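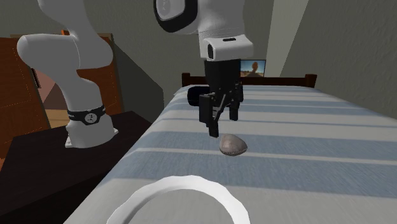

Bedroom cell in the simulator, arm over the striped bedspread.

About Cedau

Cedau is a shared workshop for people who build automation for their own homes. We occupy one floor of the old Walczak building and opened on Friday, August 24, 2018. Members pay by the month and keep their own hardware. The shop has 4 benches, a machine room and a simulation desk, with 424 square feet set aside for full-size room mockups.

What we build

Current work centers on Skekance, a tabletop arm project for small household handling jobs. The arm stands on a table beside a bed and works over the covers. The task is pick and place: close on a small object, carry it, and set it down at a plate. A bed is a poor work surface. Real bedding sags under load and shifts between runs, so a height measured once cannot be trusted for long.

All Skekance motion is worked out in simulation first. Room models are kept in Furnik, our in-house furniture library, which holds 400 parts with dimensions and collision shapes.
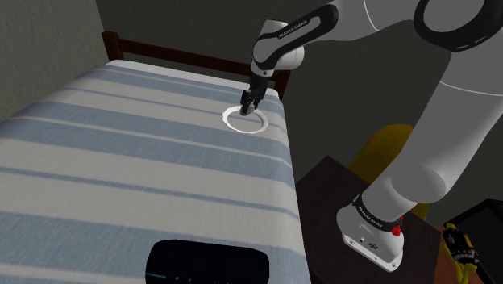
Most of the effort goes into approach angle and finger clearance. A rim near the target limits how low the gripper can come in from the side, and a steep approach brings the wrist closer to the bed frame. Paths are checked for both before anything is tried on a bench. Joint limits, speed caps and grip width are stored with each path file.

How we work

Members log changes by bench and file number. New room models are reviewed every June, and parts with wrong dimensions are pulled from Furnik until they are measured again. Powered arms may be run only with a second member in the shop and the stop button within reach.

Membership

Applicants should be able to read a wiring diagram and use hand tools safely. Programming experience is useful but not required. Bench assignments are made in order of application.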